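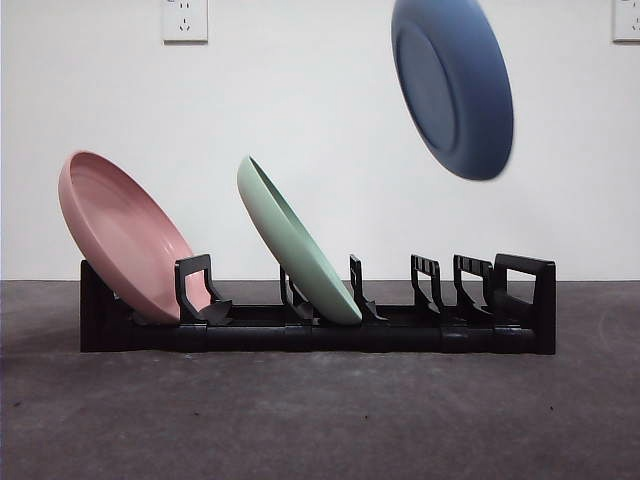 *Figure 1. Plates and a black dish rack against the white wall.*

**Street lighting for a model railway station, project report**
Bautista Montecinos and Ivan Hutsuliak, 02/03/2019

## 1. Purpose

Our station, named Vergara, is part of the club layout Grustirow. It had a platform, a ticket office and a goods shed, but no light outside. We wanted six street lamps which can be dimmed together from one knob.

## 2. Lamp posts

The posts are brass tube. We passed one enameled wire inside the tube and used the tube itself as the return path. This saves a second wire, but all the posts must then be insulated from the rails. We forgot this at the first post and had to take it out again.

The LED is soldered on the top and covered with a small shade, painted green. Ivan made the shades from paper first – they became soft from the glue. The second set is from thin styrene.

## 3. Dimming

We compared two methods. With a variable resistor in series, the lamps did not become dark equally, and two of them went off much earlier than the others. With pulse width control all lamps followed the knob in the same way, so we kept this method. The controller board is from Handico and the connectors are from Brosico.

## 4. Measurements

The light sensor under the first lamp gave a reading of 2745 at full setting and 1465 at the middle setting. These are raw values of the sensor and not lux. The room lights were off for both readings.

## 5. Remaining work

The wires under the baseboard are still held with tape. In March we will replace the tape with clips and add a label to each wire. The goods shed also needs a lamp over its door, for which one output of the board is free.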